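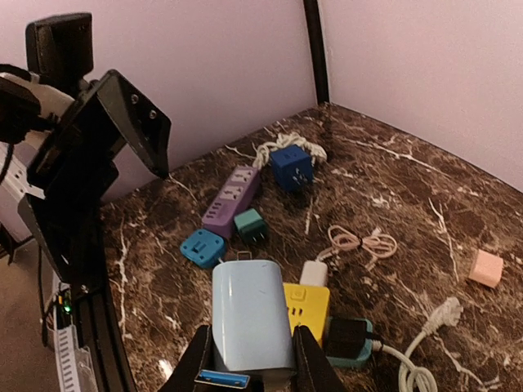 A light blue power bank with rounded corners.

What is interest, anyway?

Say you put $335 in a savings account in November and leave it alone. A year later there's more money in it, and you didn't do a single chore! The extra is called interest. A bank uses your savings to make loans to other people, and it pays you for letting it do that.

Banks show interest as a percent. At 4 percent, every $100 you save earns $4 in a year. So your $335 would earn $13.40. Wow!
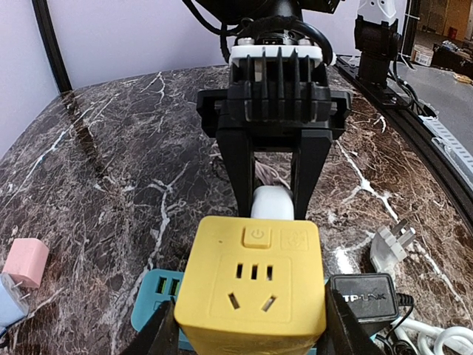 A yellow power socket with a power button on top.

Now for my favorite part. In year two you earn interest on the $335 and on the $13.40 too (so that's interest on your interest!). Grown-ups call this compound interest, and you'd get almost $14 that second year.

Try it yourself! Grab a pencil, pick any amount you like, and work out what it would earn in 2 years at 4 percent. Then try five years and watch it grow.

Written by Deirdre Conneely for the Mestamthorpe Kids' Money Page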